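가구 조립할 때 나사 정리 어떻게들 하시나요

**목공초보88**

이번에 이사하면서 책장 두 개랑 원형 테이블, 서랍장을 한꺼번에 주문했습니다. 제품마다 나사 봉지가 따로 오는데 전부 뜯어 놓으니 뭐가 뭔지 구분이 안 됩니다. 설명서 그림은 작고 나사 길이 표시도 제품마다 다릅니다. 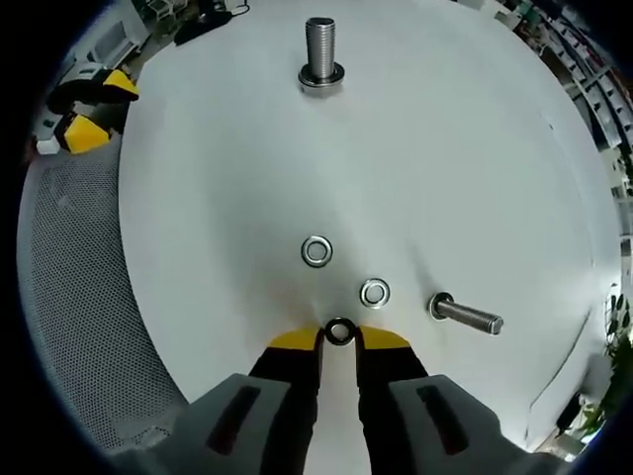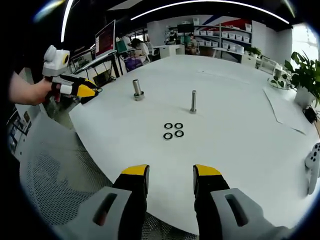

**드릴은빌려씀**

질문 하나만요. 나사 길이는 머리까지 포함해서 재나요, 빼고 재나요?

**경첩아저씨**

머리 모양에 따라 다릅니다. 접시머리는 나무 속으로 머리가 들어가니까 머리까지 전체 길이로 재고, 둥근머리나 냄비머리는 머리 아래부터 끝까지 잽니다. 설명서에 4x30이라고 적혀 있으면 앞이 지름, 뒤가 길이입니다.

**드릴은빌려씀**

감사합니다. 지금까지 전부 머리 포함으로 쟀네요. 서랍 레일 나사가 자꾸 짧다고 생각했는데 제가 잘못 잰 거였습니다.

**목공초보88**

저도 몰랐습니다. 그러면 정리는 길이별로 하시나요, 제품별로 하시나요? 집에 남은 나사까지 섞여서 고민입니다.

**경첩아저씨**

저는 무조건 제품별입니다. 봉지는 한 번에 하나만 뜯습니다. 책장을 다 조립하고 남은 나사까지 봉지에 다시 넣은 다음에 서랍장 봉지를 뜯습니다. 남은 건 설명서랑 같이 지퍼백에 넣어서 가구 뒷면에 테이프로 붙여 둡니다. 다음 이사 때 분해하면 그 봉지에 그대로 담으면 됩니다.

**베란다공방**

뒷면에 붙이는 건 반대합니다. 여름에 테이프가 녹아서 벽지까지 끈적해진 적이 있습니다. 그리고 붙박이처럼 벽에 밀어 놓은 책장이면 나사 하나 꺼내려고 책 다 빼고 가구를 끌어내야 합니다. 부품함 하나 사서 길이별로 넣는 게 낫습니다.

저는 칸막이 있는 통에 이렇게 나눕니다.

- 목재용 나사: 16mm 이하 / 20~30mm / 35mm 이상
- 육각 볼트와 너트
- 와셔, 스프링와셔
- 다보, 목심
- 캠락 부품(원통이랑 핀은 같은 칸)
- 렌치

**경첩아저씨**

테이프는 마스킹테이프 말고 천테이프 쓰면 그렇게 됩니다. 서랍 밑판 안쪽이나 책장 맨 아래 걸레받이 뒤에 붙이면 더울 일도 없습니다. 길이별로 다 섞어 놓으면 나중에 특정 제품 전용 나사를 못 찾습니다. 캠락 핀은 회사마다 나사산도 다르고 목 길이도 다릅니다. 비슷하다고 끼우면 판이 뜹니다.

**베란다공방**

캠락 핀은 인정합니다. 그건 봉지째 보관해야겠네요. 그래도 일반 나사는 길이별이 편합니다.

**Notero쓰는사람**

두 분 방법 섞어서 쓰고 있습니다. 전용 부품은 제품 이름 적은 봉지에, 일반 나사는 부품함에 넣습니다. 목록은 Notero에 적어 두는데 사실 종이에 써서 뚜껑 안쪽에 붙여도 똑같습니다.

**삐걱의자**

Bostel 부품함 쓰시는 분 계신가요? 칸막이 조절되는 걸로 보고 있습니다.

**베란다공방**

두 개 있습니다. 칸막이는 잘 빠지는데 뚜껑을 덮었을 때 틈이 있어서 세로로 세우면 와셔가 옆 칸으로 넘어갑니다. 눕혀서만 쓰면 문제없습니다. Grutar 제품은 뚜껑 안쪽에 스펀지가 붙어 있어서 세워도 안 섞입니다. 대신 칸이 고정이라 긴 볼트가 안 들어갑니다.

**삐걱의자**

세워서 꽂아 둘 거라 Grutar로 가야겠네요. 긴 볼트는 따로 두겠습니다.

**새벽조립**

저는 부품함까지는 과하다고 봅니다. 가구를 1년에 한두 개 사는 사람이면 남는 나사가 몇 개나 된다고요. 100개들이 나사 세트를 사서 아직도 반 넘게 남았습니다. 유리병 하나에 다 넣고 필요할 때 쟁반에 쏟아서 찾습니다.

**경첩아저씨**

찾는 시간이 아깝지 않으시면 그것도 방법입니다. 저희 집에 그런 병이 있었는데 결국 필요한 건 늘 철물점에서 새로 샀습니다.

**새벽조립**

그건 맞습니다. 저도 경첩 나사는 새로 샀습니다.

**목공초보88**

500개들이 세트가 싸길래 살까 했는데 안 사는 게 나을까요?

**경첩아저씨**

사지 마세요. 세트는 잘 안 쓰는 길이가 절반입니다. 집에서 쓰는 건 대부분 4mm 굵기에 길이 20, 30, 40 정도니까 그것만 소포장으로 사세요. 머리 홈도 십자 2번으로 통일하면 비트를 안 바꿔도 됩니다.

**드릴은빌려씀**

조립 중에는 어디에 두고 쓰시나요? 바닥에 두면 꼭 소파 밑으로 굴러갑니다.

**베란다공방**

계란판이나 얼음틀 씁니다. 설명서에 부품이 A, B, C로 나와 있으니 칸 옆에 네임펜으로 글자를 쓰고 그 순서대로 넣습니다. 한 단계 끝나면 해당 칸이 비어야 하고, 비지 않으면 빠뜨린 구멍이 있는 겁니다.

**삐걱의자**

자석 접시도 좋습니다. 엎어도 안 쏟아져요. 다만 스테인리스 나사는 잘 안 붙는 게 있고 황동은 아예 안 붙습니다.

**새벽조립**

바닥에 수건 한 장 깔고 그 위에 놓으면 안 구릅니다. 조립 끝나면 수건 네 귀퉁이 잡아서 모으면 되고요.

**목공초보88**

책장은 오늘 다 했습니다. 계란판 방법으로 했는데 선반 고정 나사 칸에 두 개가 남아서 보니 뒷면 아래쪽 구멍을 빼먹었더라고요. 그런데 Tzanetos 서랍장은 설명서에 없는 짧은 나사가 네 개 들어 있습니다. 이건 어디에 쓰는 건가요?

**Notero쓰는사람**

벽 고정용 브래킷이 같이 들어 있지 않나요? 넘어짐 방지 부품은 설명서 맨 뒤나 별지에 따로 나오는 경우가 많습니다.

**목공초보88**

상자 바닥 골판지 사이에 끼어 있었습니다. ㄱ자 브래킷 두 개랑 별지 한 장이요. 상자 버릴 뻔했네요.

**경첩아저씨**

그 짧은 나사는 가구 쪽에 박는 겁니다. 벽 쪽은 벽 종류에 맞춰서 따로 준비해야 합니다. 콘크리트면 칼블럭 쓰고, 석고보드면 석고 앵커를 쓰거나 뒤에 있는 상을 찾아서 박으세요. 서랍장은 서랍 여러 개를 한꺼번에 열면 앞으로 넘어가니까 꼭 고정하시고요.

**드릴은빌려씀**

전세인데 벽에 구멍 뚫어도 되나요?

**베란다공방**

계약서 특약부터 보고 집주인한테 문자로 물어보세요. 저는 허락받고 뚫었고 나갈 때 메꿈제로 막았습니다.

**목공초보88**

저도 집주인께 문자 드렸습니다. 답 오면 석고 앵커 사러 갑니다. 남은 책장 나사는 봉지에 넣어서 걸레받이 뒤에 마스킹테이프로 붙여 놨습니다.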